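Usari handhelds: right jaw won't let go of small handles
Forum > Hardware upkeep > Handheld grippers

Page 1 of 1

plerska_tinker
Joined: July
Tuesday, July 27, 2021

Hi all, I look after the pair of Usari handhelds on our locker rig and I'm stuck on something dumb. The right one closes fine, but when I ease off the trigger the fingers hang on for a beat before they open. Left one is perfect! I've had the shell off twice, blown out the trigger pocket and put a dab of Dukberg grease on the slide, and it was good for a day and then back to its old ways.

It only really bothers me on the narrow pull handles. On fat stuff I don't notice it at all. We were at 1322 closes on the right one when I first wrote it down in my notebook, if that helps anybody.

bentwasher
Posts: 255

Is it the spring? They get lazy. Mine did the same thing and I swapped it in ten minutes (well, ten minutes plus finding the spring under the bench).

plerska_tinker

New spring went in last week. Same thing.

Gravelpit
Posts: 172

I'd want to see how you're coming at the handles before I took anything else apart. Can you put up some shots with the jaw on one, and something from the gripper's own camera too?

plerska_tinker

Sure, these are all from the lockers.
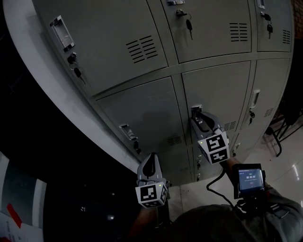
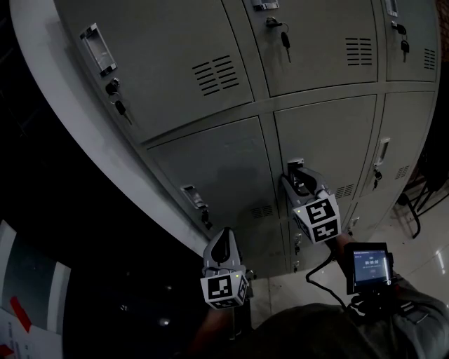
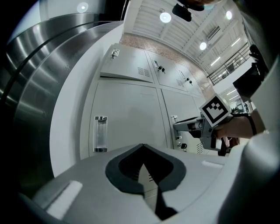
First two from the head camera with the right jaw on the middle handle, last one from a gripper camera.

Gravelpit

OK so that's a small recessed pull and you've got the fingers wrapped right around it. My money's on the finger pads. If the rubber has gone tacky it'll cling to a smooth handle and you'd swear the slide was dragging. Wipe them with alcohol and try again before you go near the grease tub.

Also, clean that old grease out while you're in there. Dukberg is way too thick for that slide, I've said it in three threads now.

bentwasher

Disagree on the grease. I've run Dukberg in both of mine forever and they're smooth as anything. You just can't glob it on. A smear the size of a rice grain, work it back and forth, wipe off whatever squeezes out.

Gravelpit

And I've scraped it out of other people's grippers when it had turned to gum, so we're going to keep disagreeing on this one.

nijs_user_lou
Posts: 40

Jumping in from the Nijs side of things, so take it with a grain of salt, but there's a cable looping down by the right one in those first two. Does it get snug when you reach forward? On ours a tight cable would tug on the grip just enough that my finger never came all the way off the trigger. I blamed the slide for ages!! Added some slack, moved one clip, done.

Easy to check: close it on a handle, have someone hold the cable up for you so there's no weight on it, and let go.

plerska_tinker

Oh, I like that one, costs me nothing. I moved that cable when I put the display on, and now that I think about it the sticking started not too long after. Hmm.

bentwasher

While you've got it on the bench, check the screws on the marker cube as well. Doesn't have anything to do with your jaw, but if you've been popping the shell on and off they work loose, and then your tracking goes weird and you'll be back here with a new thread.

Gravelpit

Agree with that at least. Snug, no threadlocker, it's plastic.

plerska_tinker

Update: did the cable first. Better with it held up, definitely, but I still get the odd hang. Then I wiped the pads and the cloth came away pretty grimy, so I think I've got two little problems stacked on top of each other. I've ordered fresh pads and I'm rerouting the cable with a bigger loop tonight. Leaving the grease alone for now, sorry Gravelpit.

One of the cube screws was loose too. Half a turn.

nijs_user_lou

Make the loop bigger than you think and tape it before you clip it. I had to redo mine when I found out how far I lean in for the low doors.

plerska_tinker

Good call, will tape it first. I'll post again when the pads get here.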